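**Ticket 576: label printer at Tornside drops every third job**

Status: closed, monitoring
Site: Tornside function centre, back office
Affected: thermal label printer, catering queue
Reported: Wednesday, 7:40 am

### Symptom

Catering staff send label runs from the booking system (Ledesma) to the thermal printer. Short runs print normally. Anything over 66 labels stalls partway through, the queue shows "Printing", and the next job is discarded with no error. Power cycling the printer clears the stall but the discarded job has to be sent again by hand.

The Mulham site runs the same model from the same server and has not reported the fault.

### Checks, in order

1. Ran the printer self-test. Printed clean, no banding, darkness even across the width.
2. Swapped the network cable and moved to a spare port on the office switch. No change.
3. Printed 160 labels over USB from a laptop. Completed. This clears the print head, the media sensor and the power supply.
4. Printed the same file over the network. Stalled after label 66.
5. Compared firmware with the Mulham unit. Tornside was one release behind. Updated it. Still stalled at 66.
6. Pinged the printer during a stall. No replies until the power was cycled.

Step 6 pointed at the address. The printer held a static address inside the range the router hands out. The router's lease table showed the same address issued to a tablet at the front counter. When the tablet woke up, the printer lost its connection mid-job. The stall at label 66 matched the size of the printer's buffer: shorter runs had already been received in full before the conflict mattered.

### Fix

- Moved the printer to a reserved address outside the lease range.
- Updated the printer port on the server to match.
- Deleted the old port. Leaving it in place lets the driver fall back to it.
- Set the spooler to hold failed jobs instead of discarding them.

Printed 160 labels over the network with the tablet awake, 3 times in a row. All runs completed.

### Side issue: blank thumbnails in Ledesma

Found while testing. Table setup records at Tornside showed a grey box where the setup photo should be. The photos were on the server but the thumbnail folder had lost its write permission after the last restore. Restored the permission and rebuilt the thumbnails. 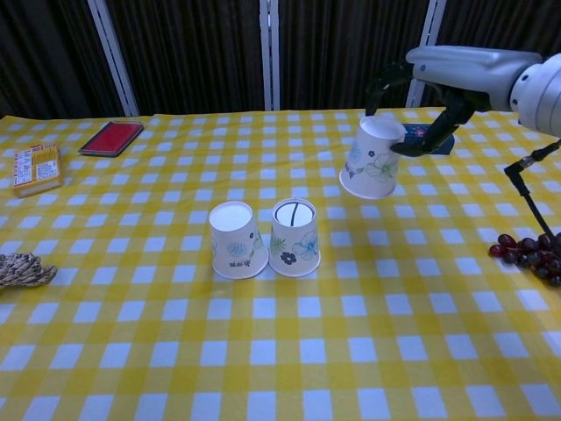 ### Follow-up

- Lasturside has not been checked. Its printer was set up from the same notes and is likely to have a static address inside the lease range too. Raise a separate ticket.
- Correct the setup notes. The current version says "pick any free address", which is how this started.
- Label stock at Tornside is the glossy type. It is not related to the fault, but darkness had been turned up to compensate. Left as is.
- Check the held jobs list at the end of the week. If it is empty, stop monitoring.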